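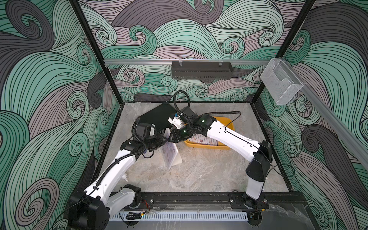
Cuaderno de taller - 2/1/18
Proyecto Clurnthorpe, maqueta del centro cultural

¡Primer día del año con las manos en el cartón! Retomo donde lo dejamos: la maqueta 1:200 del edificio con el patio ya recortado y la fachada norte a medio pegar. Los forjados han aguantado muy bien las fiestas, solo la planta tercera se ha combado un poco en la esquina de la biblioteca. Le he puesto peso encima y mañana miro.

Lo mejor de la mañana: la sala polivalente. Hasta ahora la dibujábamos como una caja cerrada al fondo, y al girarla para que abra al patio todo encaja de golpe. El archivo queda debajo, el museo entra por la calle y la sala puede funcionar de noche con el resto cerrado. Me encanta. Salen 630 metros cuadrados de exposición, algo menos que en la versión anterior, pero con una luz muchísimo mejor (la del lucernario largo, que por fin tiene sentido).

Pendiente de esto: comprobar la salida de emergencia del sótano. En la sección B sigue dando a un muro.

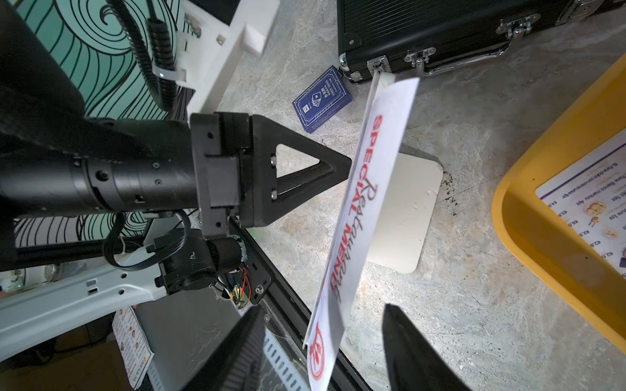

Carta «Special Menu» entre los dedos negros de la pinza.

Café del centro. El programa pide una cafetería con entrada propia, y creo que nos estamos quedando cortos. Si el público sale de un concierto y se topa con una barra de cuatro metros, mal asunto. Pruebo a juntar café y librería en un solo local, con la cocina pegada al montacargas. Falta ver qué dicen los de Magnusson de la extracción de humos, porque el conducto cruza justo por la sala de lectura. La alternativa es subirlo por el patinillo de los baños, más feo en planta pero más corto.

Acústica: los paneles de Zomomari llegaron antes de las fiestas. Tres muestras, dos densidades. La gris me gusta más al tacto, la otra corta mucho más limpio con cuchilla nueva. Pegarlas con cola blanca NO, se levantan por los bordes. Con cinta de doble cara van perfectas. 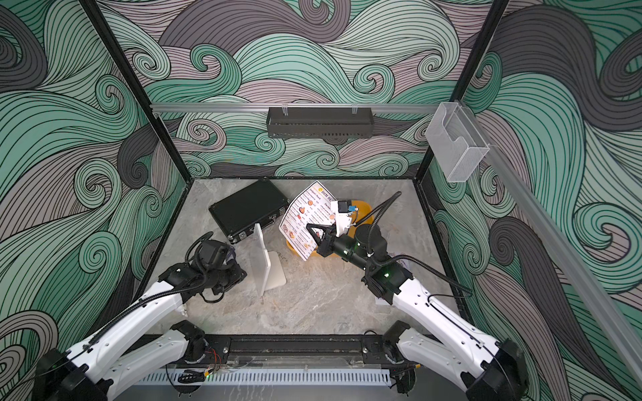

Aforo: repaso las cuentas de la sala grande y con la grada recogida caben roughly las mismas butacas que pedía el concurso. Corrijo, que estoy copiando de las notas en inglés: aproximadamente 1.000 personas sumando patio y sala en un día de fiesta. En invierno, solo sala, bastante menos. Hay que escribirlo claro en la memoria.

Para el próximo rato:
- rehacer la escalera principal, 5 peldaños de más en el primer tramo
- pedir más cartón pluma a Toker
- lijar el zócalo de la calle antes de pintar
- foto cenital de la maqueta con el patio abierto

La entrega intermedia sigue siendo en mayo. Con la sala girada voy con muchas más ganas - queda la fachada este, que todavía no me convence nada, y esta tarde pruebo con lamas verticales.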